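Is community solar worth it if I can't put panels on my roof?

Posted by Zevo

Hi everybody! I've been reading the threads on here for a while and finally have one of my own. We rent the upper half of a house, so panels are out, but a flyer came in the mail in October for a shared solar farm out past Hinrichs Road. You sign up for a piece of it and get credits on your electric bill. They say I'd save 70 dollars a year, but there's a 50 dollar fee if I leave early, and we may move next summer. Our kitchen is all electric and we use 350 kilowatt-hours in a normal month, if that helps. Has anyone done this?

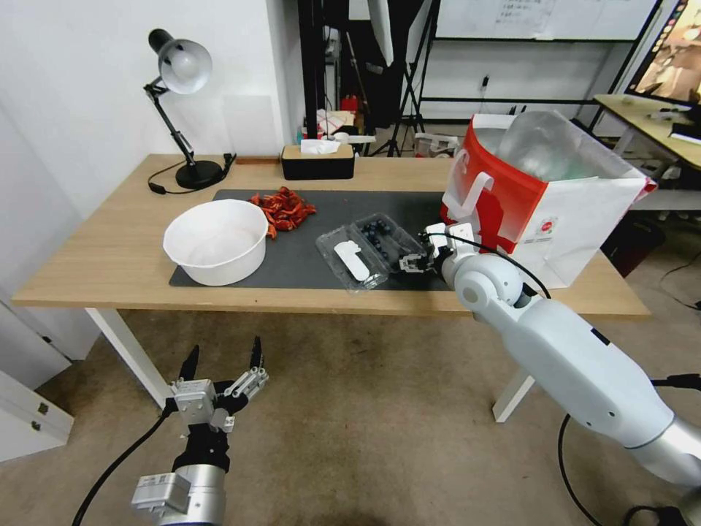 2 replies

Juken

Welcome! We've been in one of these for three years (a different farm, same idea) and I'm glad we did it, though it took me a while to understand the bills -- you get one from the utility and one from the farm, and the first couple of months they don't line up at all. Before you sign, ask whether your share can move with you. Ours could, as long as we stayed with the same utility, and then there was no exit fee. Ask how much notice they want, too. Ours was 30 days, but my sister's is a lot longer and she was pretty sore about it. And do get the discount in writing, as a percentage of the credits!

Etik

70 a year isn't much. I'd wait until you know if you're moving. Check your state's energy office page too, they list the approved ones.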